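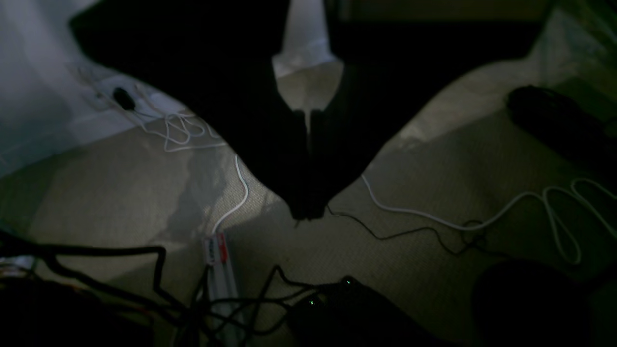 Ticket: Over-foaming on tap 9, Cakgate taproom
Opened by: Orsolya Bodnár
Assigned to: Gergely Orbán
Status: Closed
Date opened: January 27, 2024

Reported problem
Tap 9 (Horby pale ale) pours mostly foam on the first two glasses, then settles. After a pause of a few minutes the foam comes back. Other taps on the same glycol loop pour normally. Keg was changed the night before and the fault was already there.

Log

Orbán: Regulator reads 12 psi, same as the neighboring lines. Swapped the keg coupler with the one from tap 8. No change. Checked the coupler seals anyway – fine.

Orbán: Walk-in is at 38 F. Beer from the first glass measured 47 F, third glass 39 F. Looks like warm beer sitting in the last stretch of line.

Bodnár: Could it be the faucet? It was rebuilt in September.

Orbán: Took the faucet apart. Clean, no nicks, vent holes open. Put it back.

Mészáros: Check the tower end of the trunk. When Povier moved the shank they may not have put the insulation back.

Orbán: Confirmed. Line 9 runs outside the wrap for 28 inches below the tower and does not touch the coolant tube.

Fix
Line pulled back against the glycol tube, taped, and re-wrapped up to the shank. Pressure left alone.

Test
First glass after 3 hours idle: 40 F, normal head. Repeated at closing with the same result.

Follow-up
Line 10 has the same shank work. Bodnár to open a separate ticket if it starts foaming.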